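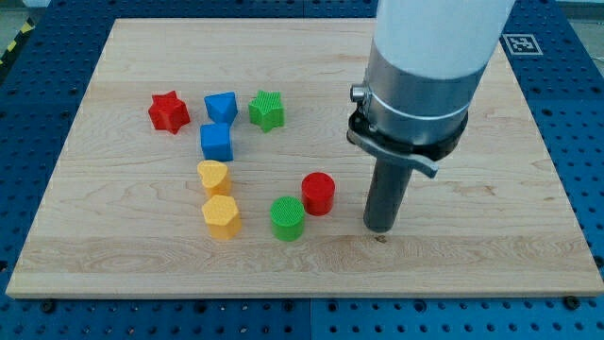
Shared Equipment Forum > Procurement and Budgeting
Topic: Work surfaces and end tools for the second arm cell

ksakai_facilities
2022-01-08
Colleagues, the department has been asked to submit its request for a second tabletop arm cell at the Drimidau building. The arm is covered by a separate line. I am seeking comment on the remainder: the pegboard base, the wooden board, block sets, end tools and floor marking. My draft allows 700 dollars for the base and board together and 300 dollars for blocks and consumables. Please reply with corrections before the form goes forward.
Katsuhiko Sakai

mreq_lab2
Thank you for posting the draft. I would ask that the base be the same blue perforated type we use at present. Being able to bolt the board down wherever the task calls for it has saved our group a good deal of setup time. The Skoten quotation is for a solid plate, and I do not support it. Every fixture we own would have to be drilled again.

tolliver_p
I must disagree with the previous post. The solid plate is heavier and it is one piece. Our panels meet at a seam, and we have had to check the level on both sides after each move. Erkov also sells a perforated plate in one piece, although the lead time quoted to us was 14 weeks.

mreq_lab2
A lead time of 14 weeks is acceptable if the order is placed soon. The cell is not scheduled for use until August.

ksakai_facilities
Noted. I will request a revised quotation from Erkov and will retain Skoten as the second bid, as purchasing rules require two.

granthall_ops
A question on the blocks. Is it necessary to purchase a new set? The present one has stars, hearts, cylinders and so forth in four colors, and it appears adequate for pushing and sorting work. The two cells could share.

dn_instruction
Sharing was attempted last year between our room and the one upstairs. Pieces were misplaced and sessions were delayed. I would also point out that the blocks are plastic and inexpensive when compared with staff time. Please keep a full set for each cell, plus one spare set in the cabinet.

granthall_ops
I accept the point regarding a set for each cell. I remain opposed to the spare set. Replacement pieces can be printed on site.

tolliver_p
Printed replacements are satisfactory only if the file is the same one. We have two versions of the star in the drawer and they differ in height.

lwest_safety
Two items have been left out of the draft. The first is floor tape. The striped yellow and black marking must be provided for the new cell before power is connected, and it should be charged to this request and not to building maintenance. The second is the end tool. The plain straight rod is suitable for pushing blocks on a flat board, but spare rods should be listed by part number. Dhanial supplies them in boxes of 12.

ksakai_facilities
I was not aware that the rods were sold only by the box. Is a full box justified?

lwest_safety
It would serve both cells. I have no objection to the cost being divided.

mreq_lab2
Please also add printed position markers. We keep one on the pegboard past the corner of the board, and a replacement should be on hand. The cost is minor, but the purchasing office will not accept items added after approval.

ksakai_facilities
The draft now includes floor tape, one box of rods divided between the two cells, and position markers. The spare block set has been moved to the optional section. The choice of base remains open until Erkov replies.

tolliver_p
Please record my preference for the solid plate in the notes that accompany the form.

ksakai_facilities
It has been recorded.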